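The Reader at Memthorpe

A short story, 06/06/2019 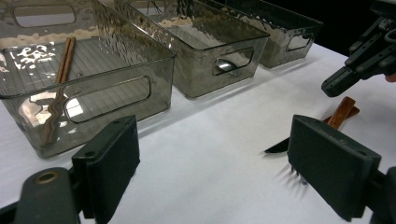

My aunt had been a reviewer for the engineering journal at Memthorpe for so long that the postman called her Professor, though she had never been one, and had in fact spent most of her working life on the floor of a bottling plant, making the line run a little faster every year and the people on it go home a little less tired. She read the papers at the kitchen table with her shoes off. I was staying with her that October, between one job and the next, and I made the tea.

The journal paid her nothing. It sent her a card at New Year, and once, after a very hard spring, a calendar with bridges on it. She kept the calendar up long after the year was over (she was fond of the bridge for August, a plain railroad bridge with a bit of river under it) and wrote her deadlines in the squares anyway, shifting them over in her head.

The paper that came that week was from somebody in Clulberg. It was about the waiting time between two machines, and it ran to 70 pages, and my aunt sighed when she saw the thickness of it, a long comfortable sigh like a dog settling down by a stove. She read until supper. She read after supper too, with her pencil going, and when I came down for a glass of water the light was still on and she was laughing.

"Come and look at this," she said. "They've left a man out."

I sat down, and she showed me, as well as you can show such things to a person who sells shoes. There were 300 cases in the study, and all of them behaved beautifully except for 4, where the second machine started up sooner than it had any right to. The author had put this down to error and moved along. My aunt tapped the table with her pencil.

"Somebody was walking the parts over," she said. "Somebody saw them piling up and didn't care to watch it, so he picked up a tray and walked it across. I did it myself for years. You won't find it in the log, dear, there's no button for it."

She wrote her report the next morning, in her best coat for some reason, as if she were going into town. It was a kind report. She could be sharp about sloppy sums, but she had a soft heart for beginners, and she was sure from the footnotes that this was a beginner. She asked for three small corrections and one large one, and the large one was only that the author should go back and stand beside the second machine for a whole shift, and bring sandwiches.

We walked to the mailbox together, because she didn't trust the website with anything over a page. The leaves were down all along the lane and she kicked through them the way I did when I was six.

The answer took until after the snow. I had found work by then and was only visiting, and she handed me the new version before I had my scarf off. It had grown by a page and a half. Near the end there was a paragraph about a woman on the late shift who carried the trays over whenever the pile reached her elbow, and who had been surprised to be asked.

"A woman," my aunt said, very pleased, and reached for her pencil. "Well, I got that part wrong. Put the kettle on, would you? There's a comma here I don't care for at all."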